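Products > Workstation safety > Floor and cable marking > Trunum 321 Station Kit

May 17, 2023
By Marwa Helmy

Trunum 321 Station Kit: marking and good practice set for hand-held gripper stations

The Trunum 321 is a set of floor mats, tapes, labels and printed rules for rooms where people work with hand-held grippers at a table. It is made for small laboratories, training rooms and test areas which have no safety fence, but which still need clear rules about where to stand, where cables go and what may lie on the table.

We at Vilden started this kit after many visits to customers. They had good machines and good people, but the rules were in a folder and the folder was in another room. With the kit, the most important rules are on the floor and on the wall, where the operator can see them during work.

What is in the box

Hazard-striped mats for stand bases, tape in two widths, 16 cable labels with write-on fields, one wall card in A3 size, one printed handbook, and one inspection book. The order number of the complete set is TR-806. Mats and tape can also be ordered alone, please see the spare parts list at the end of this page.

Rules for the table

The table must stand firmly and must not move when the operator pushes on it with both hands. Please check this before every shift. The surface should be one plain colour or a quiet wood pattern. A shiny surface makes it more difficult to see the position of thin parts and film.

Only the objects for the present task should be on the table. Tools, cups, telephones and the objects from the task before must be put away. Packaging is allowed if it belongs to the task, and then it is written in the task sheet.

The operator wears long, close-fitting sleeves. Bracelets, watches and rings are taken off. Long hair is tied back. Hands stay behind the jaws as long as the gripper has power, also when the object slips. It is better to let the object fall.

When two grippers hold one object, the jaws close slowly and the operator looks at both contact points before lifting. Thin-walled containers should be held near the upper part with small force. If the rim is damaged, the operator notes it in the inspection book and continues only if the task sheet permits it.

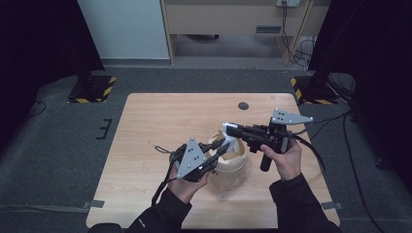 Two hand-held grippers at a cream-coloured container, with striped mats under the stands behind the table.

Rules for cables

Each gripper cable leaves the table on the side of the hand which uses it. Cables must not cross in front of the operator. On carpet, we recommend to fix the cable with a cover or with tape at every place where somebody walks. Inside the working area a cable may lie free if the operator needs the length for movement, but then no other person enters the area while work is going on.

Every cable has a label at both ends with the same number. Connectors which are not in use should be hung up and not left on the floor. Power outlets are kept above floor level, and the cables that hang from them are bundled.

Rules for stands and floor

Every stand base is placed completely on its striped mat. The mat says to other people that there is a foot which they can fall over, and it also shows if the stand was moved. If the base is not in the middle of the mat any more, the station is checked again before work.

Where curtains close the working area, leave one side which can be opened without a tool. Curtains must not touch the stands or lie over cables.

Inspection

The inspection book has one page for each working day. The operator signs for table, cables, stands and grippers. The person responsible for the room reads the book once a week and signs also. A damaged cable or a jaw which does not open fully is a reason to stop at once. We do not accept "to be repaired later" as an entry and there is no field for it.

The handbook is a guide to good practice. It does not replace the risk assessment for your own workplace or the instructions from the maker of your gripper.

Versions

Trunum 321 is for one table and one operator. For rooms with several tables, please ask for the Prillska set, which has the same rules but adds a floor plan sheet and coloured labels for each station. Both sets can be used together with Restrepo cable covers.

Price and delivery

The complete set TR-806 costs 3,869 kr without tax. The handbook is in English, other languages on request. Worn mats should be replaced when the stripes can no longer be seen clearly from a standing position.

Spare parts: mat, single. Tape, narrow. Tape, wide. Cable labels, sheet of 16. Inspection book. Wall card A3.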